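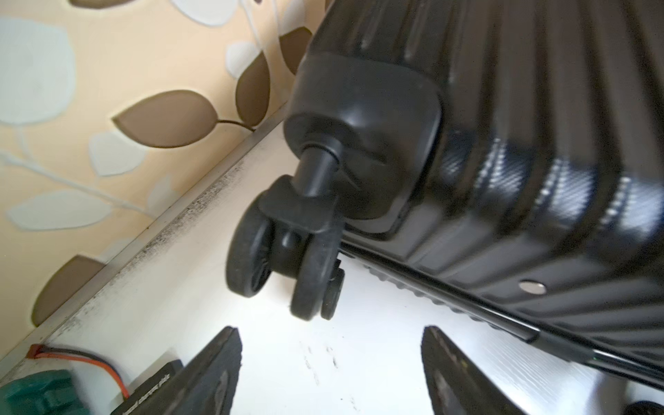 Figure 2. Lower corner of a ribbed hard-shell suitcase, with corner guard and caster wheel.

3.2 Surface noise and route choice

The second part of the study deals with the noise made by wheeled luggage on paved streets and with the effect of that noise on the routes visitors take between the station and their lodging. Earlier work on the old town of Trikthorpe treated luggage noise as a minor part of general street noise. Residents did not describe it that way. In the survey reported in Section 3.1, rolling suitcases were named more often than delivery vans as a cause of broken sleep, and the complaints were concentrated on streets that carry little motor traffic after 10 p.m.

Two properties of the source matter for the analysis. The first is that the sound is impulsive. A small hard wheel crossing a joint between paving stones produces a short impact, and the rate of impacts depends on walking speed and on the spacing of the joints. The second is that the impacts pass through the wheel mount into the case. A hard shell (Figure 2) has a large, stiff surface compared with the wheel, and it can radiate part of this energy. We did not attempt to separate the contribution of the shell from that of the wheel and the pavement. All levels given in this section are therefore totals, measured at the building face.

Measurements were made on three streets with different surfaces. Pawlak Street is paved with split granite setts laid in the last major repair of the quarter. Hollby Lane has sawn stone slabs with narrow joints. The third street, the station approach, is asphalt along its full length and served as the reference. On each street a sound level meter was placed at the height of a first-floor bedroom window and left to run through the night. Passages were identified by ear from the recordings and checked against a manual log kept at street level. Passages that overlapped with a vehicle, a group conversation, or rain were dropped. After this step, 214 passages remained.

The differences between surfaces were large and consistent. Passages on the setts were the loudest and also the most variable, which we attribute to the uneven height of the stones and to the habit of some walkers of lifting the case over the worst sections. Passages on the sawn slabs fell between the other two. On asphalt, many passages could be detected in the log but could not be told apart from the background in the recording. Walking speed had a weaker effect than expected. Faster walkers produced more impacts per second but were present for a shorter time, and the two effects partly cancel when exposure is summed over a full passage.

Route choice was studied separately, using counts at the point where the station approach divides. Visitors can reach the main group of guesthouses by way of either street. The route through Hollby Lane is 200 m longer and has no steps. Most arriving visitors took the shorter route over the setts, including those who were later found to have complained to their hosts about the surface. Departing visitors behaved differently and used the longer route more often, particularly in the early morning. The likely explanation is learning during the stay, although the counts cannot rule out an effect of advice from hosts. Mapping applications may also play a part, as they favor distance over surface quality when no other information is supplied.

A limited trial was carried out in October with temporary signs supplied by Skaltex. The signs directed luggage users to Hollby Lane and made no mention of noise. They were moved once during the trial, after Barbara Wieczorek of the project team found that the first position was hidden by parked bicycles. Use of the longer route by arriving visitors rose after the move. No such change was seen while the signs stood in their original position. The trial was too short to show whether the effect would last, and it took place outside the main visitor season.

For the exposure model in Section 4, each street is assigned a single median passage level, and the number of passages per night is treated as a variable. Rerouting is represented as a transfer of passages from the setts to the slabs. This ignores the added noise on Hollby Lane at its narrowest point, where facing walls produce strong reflections and where the nearest bedroom windows are lower than the measurement height used here. A correction for this point is given in the appendix.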